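**Sponged and brushed paint finish in a community room: can it be sealed, and with what?**

*Posted in Decorating and Surfaces by Ha-rang Ahn, in May*

I should be grateful for advice on behalf of the Nolavley Learning Centre, where I look after the rooms and the budget for their upkeep.

One of our activity rooms is to be redecorated before the summer programme begins. The management group has asked for a broken-colour finish in a dusty rose over a paler pink, with darker strokes dragged across it from side to side. The work would be done in ordinary water-based emulsion. I have practised on lining paper and am content with the colour. My difficulty lies with what follows.

The present walls are flat magnolia emulsion, sound in most places, with a patch near the door where an old notice board was removed and the plaster repaired. The room is in use from 9 in the morning and the walls are touched, leaned upon and wiped down a good deal. I therefore wish to know:

- whether a broken-colour finish in emulsion requires a clear coat over it;
- whether matt or satin is the better choice, given that two of the walls face a large window;
- whether the repaired patch will show through the finish, and how it should be treated beforehand.

We hold an unopened tin of Jurnerance clear glaze in the store, but the label does not state whether it may be used over emulsion. I have written to the supplier and have not yet received a reply.

Our floor is a pale grey and will remain as it is.

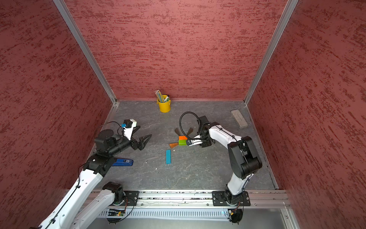
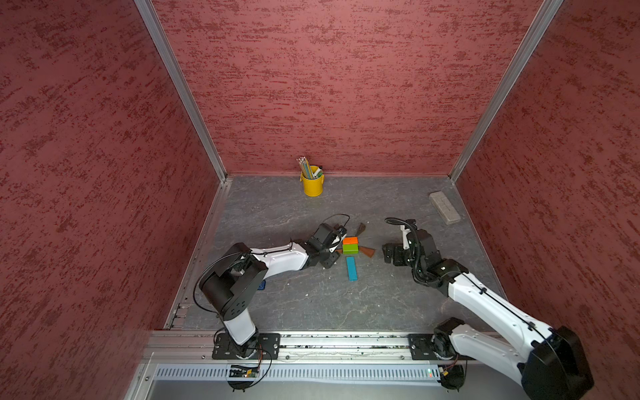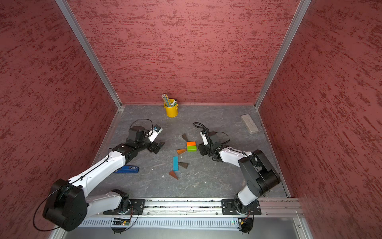
*Reddish textured walls with a grey floor.*

I would add that the room cannot be closed for longer than 3 days. If the work cannot be completed and left to harden in that time, I should prefer to know now, as the bookings would have to be moved to the hall in Sadesport.

---

**Ansari**

I was responsible for the decoration of school and library buildings for many years and have dealt with finishes of this type on several occasions. I will take the patch first, as it is the part most likely to cause disappointment.

New filler or plaster draws water out of paint faster than the old painted surface beside it. The thin top colour will then dry more quickly over the repair and leave a dull shape with a hard outline. Rub the area down with fine paper, wipe off the dust, and apply one thinned coat of the base colour to the repair only. When that is dry, give the whole wall two full coats of the base. Do not attempt to paint up to the edge of the patch and stop.

As to the clear coat, emulsion by itself will mark if it is wiped often, and the dark strokes will mark first because they stand slightly proud of the base. I would seal the walls to shoulder height at the very least. In practice it is simpler to seal them from top to bottom, as a line between sealed and unsealed paint is always visible in side light.

With a large window I would choose matt, or the flattest finish sold as suitable for wiping. Satin reflects every roller mark. Where strokes run across the wall, a sheen also makes them appear and disappear as one walks past, and some people find this tiresome.

I cannot advise on the glaze in your store. "Glaze" is used by some makers for a medium that is mixed with colour to slow its drying, and by others for a clear top coat. The two are quite different, and the first should not be used as a sealer. Please wait for the supplier's answer, or try a little on your painted lining paper and leave it for a week.

Your timetable is possible but tight. I would allow the first day for the repair and base coats, the second for the broken colour, and the third for the sealer. The walls may look dry by that evening but should not be washed for two weeks — a dry cloth only until then.

---

**nolavley_resident**

We sponged our hall and never sealed it. It has been perfectly all right, although it is a private house and the traffic is light. Magnolia is very forgiving and I would question whether the change is needed at all.

---

**Sadesport Decorators' Circle**

We agree with most of the reply from Ansari and wish to add two points.

Firstly, mix all of the darker colour at the start, in one covered bucket, and make more than you expect to use. A second batch will not match, however carefully it is measured.

Secondly, have two people on each wall. One applies the colour and the other works it with the sponge or brush while it is still wet. They should not change places halfway along, as each person's hand is different and the join will be seen. Begin on the wall that is least looked at and leave the one facing the door until last.

Members with a similar question may find the earlier thread, number 1471, of use. It deals with dragged finishes over old gloss paint, and the advice on brushes applies equally to emulsion.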